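**Packaging notes: crush damage on faceted cartons**

Jul 6, 2023

Members who ship dry snack goods through the Cokstead depot have asked why paperboard boxes with six or eight sides arrive with more corner damage than plain rectangular ones. Domenica Ammann went through the return slips for the spring quarter, 246 in all, and sorted them by where the board had failed.

Most of the failures were at the lid. A rectangular carton carries stacking load mainly through its four vertical corners. An eight-sided carton spreads the same load over more edges, but each fold is shallower and buckles sooner when the load is off center. The lid flap is scored along a short line, and the score is the first place to crease. Once it has creased, the panel under it loses stiffness and the next box in the stack tips toward it.

Humidity makes this worse. Board that leaves the Doherty plant within its moisture limit can pick up water in an unconditioned trailer, and compression strength drops well before the surface feels soft. Trokham now wraps its pallets on all sides and the top — the earlier wrap left the top open. 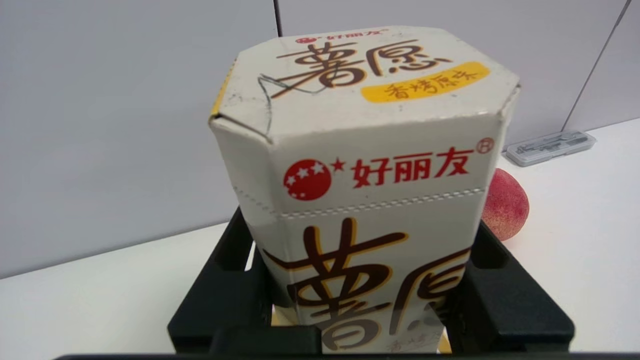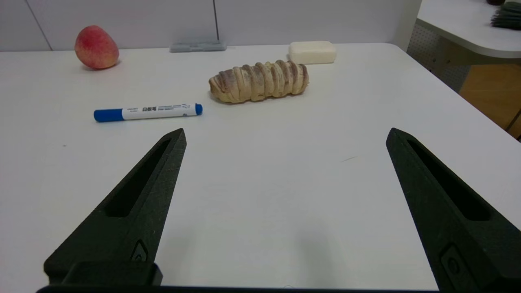 Two changes are being tried. The first is a corrugated divider cut to the carton's outer flats, so that side load passes to the divider and bypasses the folds. Fusov supplied the first run of dividers in single-wall board. The second is a layer pad between tiers, trimmed flush with the pallet edge. Overhanging pads were catching on dock plates and pulling the top tier out of line.

Depots should record lid damage and side damage separately on the return slip. A scuff with no crease is cosmetic and goes in the remarks column. A crease at a flap score counts as lid damage even if the seal is intact.

Jade Ross is collecting slips from both trial lanes through the end of August. Revised slips are at the dispatch desk; the old form will be accepted until stocks run out.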